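Quiénes somos

Fetelden es un taller escuela de automatización. Lo fundaron Maureen Inskip y Declan Birkett, que venían de montar líneas de envasado y estaban cansados de oír que un robot «aprende solo». No aprende solo. Alguien tiene que llevarle la mano, o manejarlo a distancia, una y otra vez, y de eso va nuestro curso.

Trabajamos con bollería porque perdona poco. En el último ejercicio grabamos 318 demostraciones y tiramos 197: agarres torcidos, dudas del operador, prisas. 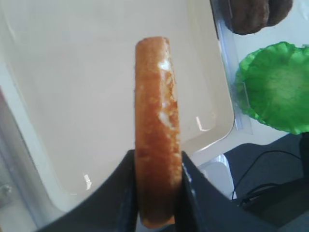

Bizcocho relleno entre los dos dedos de la pinza, con la bandeja blanca detrás.

¿Sirve el método para una fábrica? A veces. Hawi Shiferaw, responsable de teleoperación, prefiere decirlo el primer día -- hay tareas que una cinta y un tope resuelven mejor y más barato.

Admitimos grupos de 4 alumnos por puesto. No damos certificados de «experto» ni prometemos empleo. En agosto cerramos. El resto del año se puede venir a mirar antes de pagar, y lo recomendamos.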